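Bill notes, continued. March.

Second reading of the Public Assembly (Notice and Conditions) Bill closed at 7 p.m. and the text is now open for written submissions. I have 21 days. Read the full draft twice today, once straight through and once with the definitions section open next to it.

Clause 4 is the problem. The present law lets a senior officer attach conditions to a march where serious disorder is expected. The draft keeps that test and adds a second one, "sustained inconvenience to persons in the vicinity." Neither "sustained" nor "vicinity" is defined. Clause 2 defines "inconvenience" by listing noise, obstruction and delay, and the list is introduced by "includes," so it is open ended. A court would have very little to work with.

Clause 6 moves the notice period from six days to 40. There is an exception for assemblies called in response to an event that could not have been foreseen, but the organizer carries the burden of showing it. Madhu Sengar thinks the exception will swallow the rule. I think it will be read narrowly, and that most student groups will not risk it. We left it there.

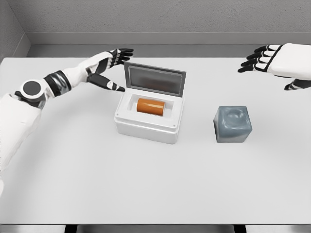 Clause 9 took the rest of the afternoon. It creates the offense of failing to comply with a condition the person "ought to have known" about. The old wording required actual knowledge. The change matters most for people who join a march late, after conditions have been read out at the front. For the submission I want a plain illustration of constructive knowledge, say a white container with its lid open and an orange cylinder inside. With the lid up, it is fair to say that a person standing over the table ought to have known about the cylinder. With the lid shut it is an inference at best. Clause 9 treats both the same way. Drafted two paragraphs on this and cut one.

Call with Vivek Pant at 5. He has the consultation returns from the last round: 2,067 responses, sorted by clause but not by position, so the totals say nothing about support or opposition. He will ask for the breakdown. He also pointed out that the penalty in Clause 11 is a fine in the draft and a fine or custody in the explanatory notes. One of them is wrong. I had missed it on both readings.

Shakuntala Goel wants the submission limited to three clauses. Agreed on 4, 6 and 9. Clause 11 goes in a footnote unless the notes are corrected before we file.

To do: check whether "vicinity" has been construed in the highways cases. Ask Kiran Pal for the committee timetable. Renumber the headings, which still follow the first print of the bill. Send the Clause 9 section to Madhu by noon tomorrow.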